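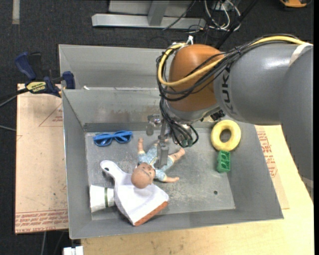
Reading time: 4 minutes

Horside Reuse Centre will open a permanent household and toy exchange in August, giving residents of Purkdale and Ellel a place to pass on usable goods that would otherwise be thrown away. The exchange will accept small household items, toys and personal accessories free of charge, and anyone may take items home without payment or proof of address. Donations arrive unsorted, and a single metal bin may hold a baby doll in a light blue patterned outfit, a white plastic dustpan and a pair of blue plastic sunglasses. Each of these will be placed in a different section of the new exchange once it has been checked.

The exchange occupies the former reading room at Horside and has been fitted with 34 shelving bays. It follows a trial period in which 2,000 items were passed on to new homes. Toys were the most requested category during the trial, followed by cleaning and kitchen goods.

Laurinda Quintela, Director of the Horside Reuse Centre, said: "Residents told us throughout the trial that they had good things at home and did not know where to take them. A dustpan has very little resale value, and many charity shops are unable to give it shelf space. It is still a useful object to someone setting up a first kitchen, and we are pleased to be able to offer a proper place for it."

Goods will be arranged in sections according to the room in which they are most likely to be used. Toys and nursery items will be kept on the lower bays near the entrance, with cleaning goods along the far wall. Sunglasses, scarves, umbrellas and similar accessories will be held at the front counter. Larger pieces of furniture cannot be accepted at this site and should continue to be offered through the existing collection service.

All toys will be examined before they are placed on display. Dolls will be looked over for damaged seams, missing fastenings and small parts that could come away. Removable clothing will be washed separately and returned to the same doll wherever possible. Toys which do not pass inspection will be set aside for material recovery and will not be offered to families.

Olga Serrano, Head of Donations, said: "We ask that people give us things in the condition in which they would wish to receive them. Broken sunglasses and cracked plastics take up a considerable amount of sorting time. A quick wipe and a second look at home make a real difference to the number of items we can put out each day."

The fitting out of the room was supported by a grant from the Strömberg Foundation, which has also met the cost of a washing and drying area for dolls' clothes, soft toys and household linen. Welington Cavalcanti, Grants Officer at the Foundation, said that the trustees had been impressed by the level of local use during the trial and by the care taken over the presentation of donated goods.

The exchange will be open from 9 am, and visitors may take up to nine items on each visit. Donations should be brought to the side entrance in open boxes or clear bags. Sealed black bags will be declined. A group booking service will be available to nurseries and playgroups, which may reserve a quantity of toys in advance by contacting Dede Issahaku in the Donations Office.

The following cannot be accepted: mattresses, car seats, cycle helmets, medicines, opened cosmetics, knives, and electrical goods of any kind. Board games and jigsaws are welcome provided that they are complete and the box is securely closed.

Residents of Ellel who are unable to travel to Horside may leave donations at the collection point in the village hall car park. Items left there will be brought to the centre for checking, and donors are asked not to leave goods beside the container when it is full.

The centre intends to publish a list of the items most in demand, which will be displayed at the counter and updated each month. Storage boxes, cleaning tools and baby dolls are expected to appear on the first list.

Enquiries from the press should be directed to Kylie Katene, Communications Manager, Horside Reuse Centre.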